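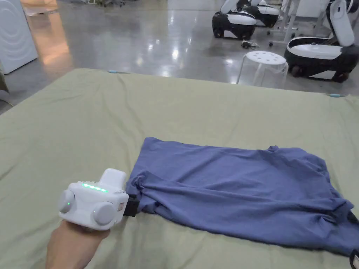

Software Engineer, Robot Learning Tools (one opening)

Jedelar is hiring one engineer for the cloth handling team. If you are looking for a job where you tell people that home robots are almost here, please skip this one. We have read those ads too and we don't believe them.

We collect demonstrations with hand-held grippers, mostly on clothing and bedding, and train policies that are supposed to run on wheeled robots. Some do. Last February we went back through 3537 recorded episodes and threw out far more than we wanted to. Timestamps drifted between the head view and the gripper views. Jaw width was logged in two different units. The training code accepted all of it and the loss curve looked great.

So most of this job is plumbing. You would own Harix, our recording and replay tool, and the checks that decide whether an episode is fit to train on.

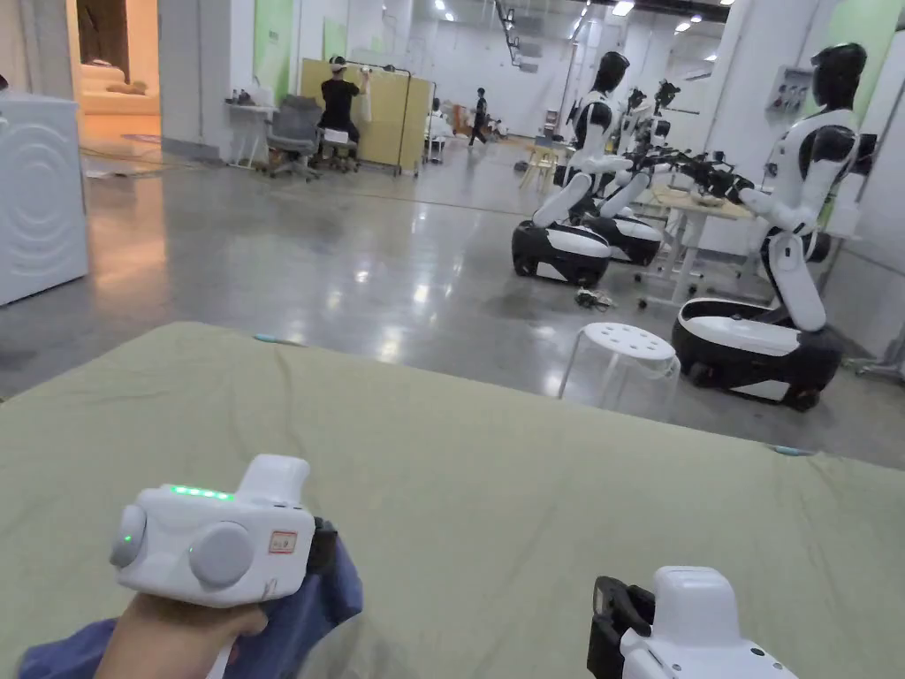 You would also look after Azar, the planner that turns a policy's output into arm motion. It has 16 config files. We think it needs three, but we've been wrong about Azar before and would like a second opinion from someone who has read the code.

What we want to see:
Solid Python and enough C++ to fix other people's
Time spent on sensor sync, calibration or logging, on real hardware
A habit of asking for the baseline before admiring the result
Plain writing

A PhD is fine. So is no PhD. Please don't send a demo video unless you can say how many takes it took.

You'd join a team of 11 and report to Gwendolyn Szabo, who runs perception and will ask how you know your numbers are right. The job is on site. Expect one Saturday shift a month when we run long evaluations.

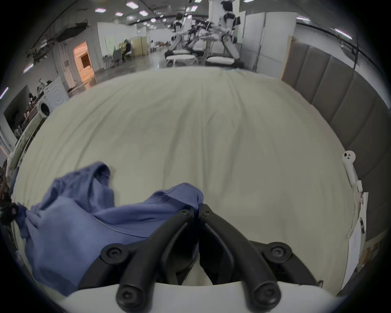
Will I be training models?
Some of the time. Plan on more hours spent finding out why a model that scored well on held-out data can't pick up a sleeve.

To apply, send a resume and one page on a robotics result you stopped believing, and what changed your mind. Use the form on the Jedelar jobs page and pick "Harix/Azar tools" from the menu.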